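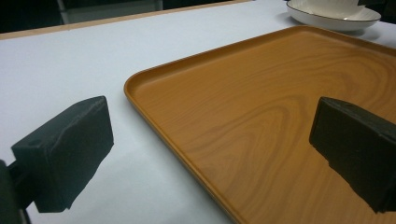 Clotico Trays and Tabletops

README, version 2, updated Mon 12 August

Welcome! Clotico is a collection of short clips and stills about the humble business of serving trays: setting them down, sliding them over, loading them up, clearing them off and stacking them away. If you have ever carried four glasses and a bowl of olives across a room, you already know why we think trays deserve a collection of their own.

What's in it

The collection has 348 clips and 200 stills. Most of the clips are short, and the longest ones are from the stacking sessions, where things take a while (and are great fun to watch). Everything was recorded on tabletops in two rooms, which we call Honduro and Prarnisura after the names on the doors.

There are 14 trays. They include:

- shallow trays with rounded corners and a raised lip
- flat trays with no lip at all
- deep trays with cut-out handles
- one round tray, much loved, that rolls if you look away

Several have a printed wood-grain pattern, and these are our favorites. The grain runs in loops and swirls, the color goes from pale honey to a strong orange-tan, and the overhead lights leave a soft shine along the rim. They look wonderful on a white table. They are also the trickiest ones to outline cleanly, so please see the notes on labels.

Activities

set_down: a tray arrives on the table and is let go
slide: a tray is moved across the table without being lifted
load: cups, napkins, spoons or small bowls go onto a tray
clear: the same things come off again
stack: one tray goes on top of another
straighten: a crooked tray is lined up with the table edge

We added straighten in April after noticing how often it was hiding at the end of other clips. It has quickly become the activity people write to us about most!

Folders

clips/ has one folder per activity
stills/ is sorted by tray, then by room
labels/ has one text file per clip or still
trays.csv lists each tray's shape, finish, color and size
extras/ has the table cover notes and a few odds and ends

Labels

Each label file gives the tray name, the activity, the room and the outline of the tray. For trays with a lip, the outline follows the outside of the rim. The flat inside area has its own outline, called floor, and it stops where the rim starts to rise. Shadows on the table are never part of the tray, even the dark ones under the near edge.

If only part of a tray is visible, we outline that part and set partial to yes. We don't guess at the rest.

Known problems

The finish column in trays.csv says "wood" for two trays that only have a wood-grain print. The fix is in the next version. Until then, trust the pattern column.

In 17 clips the activity is marked slide when the tray is clearly picked up for a moment. We went back and forth on these and left them alone for now. They are listed in extras/slide_or_lift.txt, and we would love opinions.

Colors in the Prarnisura room lean a little blue, mostly in the shadows on the white table covers. We haven't corrected them.

Suggested split

Please split by tray, not by clip. The Rüegg split in extras/ does this for you and keeps the round tray for testing.

Adding to the collection

More trays, please! Oval ones especially, and anything with a busy print. Send a still of the empty tray first, along with its measurements, and we'll reply with a tray name to use in your files.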